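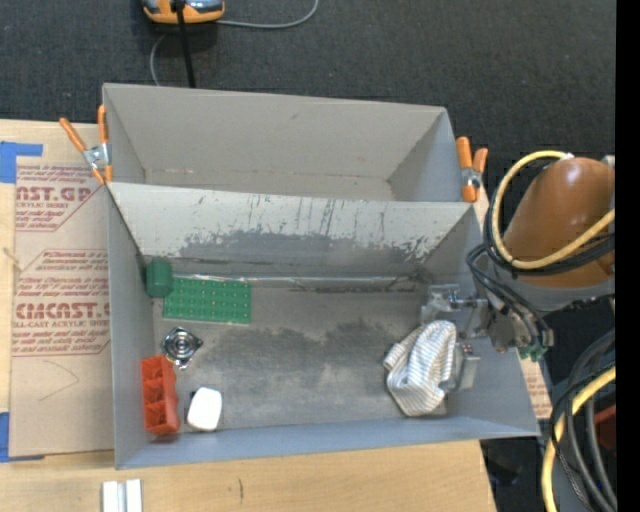

Section 6. Tidying and Sorting Tasks

6.1 Scope
The Jamitz arm may be assigned to move small household items between two bins. It is not yet suited to folding laundry, and mixed loads of cloth and hard objects require an operator within reach of the stop button.

6.2 Before starting
1. Clamp the bins together at the rim.
2. Place the items in one bin and leave the other empty.
3. Set the grip force to 2 for cloth. Hard items may be handled at 6.
4. Check that the cables move freely through the full turn of the wrist.

Note: Cloth changes shape each time it is gripped. In the Trutport trials of June, rigid items were moved reliably over 300 attempts, while tea towels were frequently dropped or lifted together with a neighbouring item.

Caution: Do not reach into either bin while the arm is powered.

6.3 After a failed grip
Press Hold, open the gripper from the panel and resume. If the fault recurs, refer to Section 9.

Revised Feb 27, 2024. Approved: Toshio Onishi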